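Pressing Delays and Short-Run Vinyl: A Case Study of the Skovcombe Session

January | By the project group | 2 min read

This report covers the second half of our project on independent music releases. The task was to follow one live recording from the stage to the finished record and to note where time was lost. The recording is a joint set by two drone bands, Gremel and Datska, played at Skovcombe and released in a run of 1,000 copies.

The set was recorded as a multitrack from the front-of-house desk, with 2 room microphones added near the back wall. It runs 40 minutes, which fits on one LP with a side break. The break was a problem. The piece has no pauses, and the quietest point falls past the middle, so side B is shorter than side A. The mastering engineer cut side A at a lower level to make room for the low end. Side B was then matched to it so that the volume does not jump when the record is turned over.

Test pressings were checked on three turntables. The first set had surface noise on the outer grooves of side A and was rejected. The second set was approved with no changes to the cut.

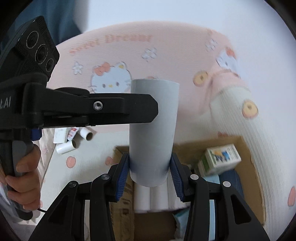
Why was the digital version released before the vinyl?

The label, Fukuda, had the final masters ready well ahead of the pressing plant's slot, and holding the files back would have left the release too far from the concert.

Pre-orders opened on the same day as the download. Buyers received the files at once and the record later. We compared the two formats by listening to both on the same amplifier. The download has more level in the opening section and a wider low end. The vinyl rolls off the lowest bass and sums it to mono, a common step in cutting.

The main limit of the study is its size. One release on one label does not support general claims about pressing times. We also had no access to the plant's own schedule, so our timeline depends on the label's emails. A follow-up could track 30 releases over a full year and record the date of each step: masters sent, lacquers cut, test pressings approved, stock received.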